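Doing the Dishes by Remote

On my first morning at Navon I put a cup in a dish rack, and it took me the better part of an hour. I should say that I have been putting cups in dish racks since I was tall enough to reach the counter, and that my grandmother considered me rather good at it. But I had never done it with somebody else's arms.

Navon has the upper floor of an old seed warehouse at the edge of Stokia, and when you come up the stairs the first thing you notice is how quiet it is. There are operators at their stations, each holding a pair of handles on light metal linkages, and they move with the slow, underwater care of people carrying soup. Whatever their hands do, a pair of robot arms does too. Every motion is recorded, and the recordings are what the robot will later learn from – first the easy ones, then the ones where the bowl was crooked, or the plate lay too close to the glass.

I had imagined something colder, I admit. What I found was closer to a piano lesson, with a great deal of patience and the same few bars played again and again until the wrist stops fighting.
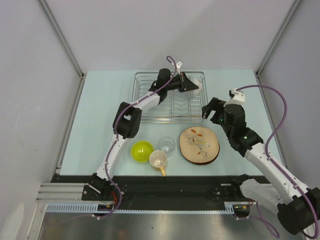
The trouble with dishes, as the crew explained to me over a very long lunch, is that they are all so different from one another. A wooden plate wants to be pinched at the rim. A clear tumbler is hard to see at all, for a camera and sometimes for a tired person. A cup with a handle can be picked up by the handle or by the lip, and operators have strong feelings about which. I heard the case for the lip made twice before dessert.

Then there is the matter of two hands. Most of us never think about what the left one is up to while the right one is busy, but at Navon you have to think about it, since an arm left dawdling near the rack will sooner or later be in the way. The good operators park the idle one close by with its fingers open, ready to help. It looked effortless when they did it. When I did it, I bumped the rack and had to start over.

The household collection is called Mohmand, and by the time of my visit it held 2,532 finished demonstrations, with the target set at 3,477. A new operator is expected to practice through 400 before any of them are kept. My own contributions, I was told very kindly, would be treated as practice.

The handles come from Grotine, a small workshop across the river that used to make parts for looms, and they have a faint springiness that I missed for days afterward. You feel very little through them. There is no weight to the cup, and no click when it meets the wire, so you learn to go by your eyes and by a sort of faith. One operator shuts her mouth tight at the moment of letting go. Another hums.

Late in the afternoon I was given one more turn. I brought the right arm over slowly, lowered it a little, raised it again, and finally opened my fingers. The cup leaned against the wire and stayed there. Somebody behind me said "keep that one," and I have chosen to believe they did.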